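Category: Student Projects / Electronics Assembly
Last updated 12 December 2024

Kitting Small Parts for Bench Assembly: Report on the Siler Workbench Project

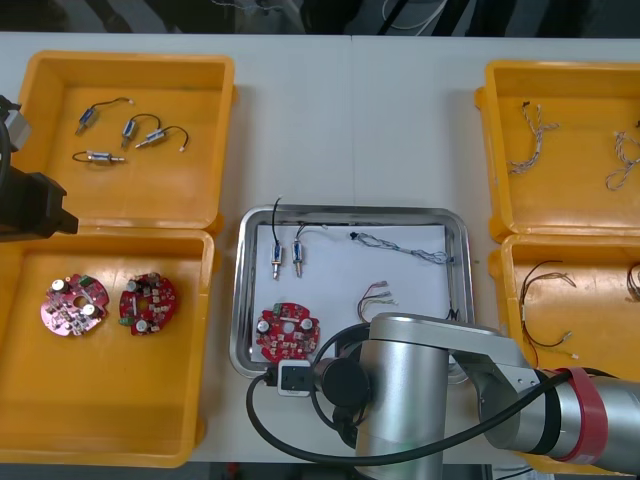
Reading time: 3 min

Prepared by Sutrisno Wuisan and Tirta Ismail

1. Background

The Siler Workbench Project was carried out over two terms in the electronics laboratory at Majimbun College. Its purpose was to improve the way small parts are stored and issued to first-year students before they begin a practical exercise. The parts are used in the Reltari teaching kit, a simple unit in which solenoids are switched from a circuit board.

Before the project began, parts were kept in mixed drawers. Students collected what they needed from a printed list and carried it back to the bench by hand. A review of the laboratory log in May found that missing or incorrect parts were the most common cause of a late start. The log also recorded damage to connectors, most of it from wires being pulled free of a tangle.

2. Layout

The layout adopted for the project uses open yellow bins for stock and a stainless steel tray for the kit being prepared. Each type of part is given its own bin. Solenoids are kept in one and the round red circuit boards in another, where they lie flat and side by side. The tray stands in the centre of the table with the bins within reach.

A white table was chosen after an earlier trial on a dark bench, where black wires were difficult to see. The tray is lined with white paper for the same reason. The paper also stops small parts from sliding when the tray is lifted, and it can be replaced when it becomes marked.

3. Handling of parts

The solenoids required the most attention. Each has a thin black wire ending in a small white connector, and the wires do not lie flat. When too many solenoids were placed in one bin, the wires caught on each other and two or three parts came out together. The group therefore set a limit of 4 solenoids to a bin, with the remaining stock held in a closed cupboard.

Solenoids are stood upright in the tray where space allows. They take up less room in this position, and the wire can be followed to its connector without moving the part. The blue and white twisted cable is laid lengthwise along one side of the paper so that it does not cross the other items.

Circuit boards are lifted by the rim. They are not stacked, as the capacitors stand above the surface of the board and can be bent by the weight of another.

4. Trial

The layout was tested with 39 students during regular laboratory sessions. Each student prepared one kit from the drawers and one from the bins, and the supervisor checked both against the parts list. Students made fewer errors with the bins, and most reported that the list was easier to follow. Several asked for labels on the bin rims — a request the group supports but was unable to complete before the end of term.

Preparation time also improved, although the difference was small for students who already knew the parts. The group considers that the main benefit is to new students, who can compare what is in the tray with what remains in the bins.

5. Cost

The project was completed within its budget of $300. The bins were ordered from Skidlow, and the tray was already held by the laboratory. Paper liners are the only continuing expense. A supply of 2,000 sheets was purchased and is expected to last well beyond the coming year.

6. Recommendations

The group recommends that the layout be kept for all first-year exercises using the Reltari kit. Bin rims should be labelled with the part name and the number to be issued. A second tray should be obtained so that one kit can be checked while another is being prepared. The laboratory may also wish to consider a deeper bin for the longer cables — the present ones have low sides, and coiled cable tends to spring over the edge.

Copies of the parts list and the checking sheet are available from the laboratory office.

This website uses cookies to improve your experience. By continuing to browse, you agree to our use of cookies.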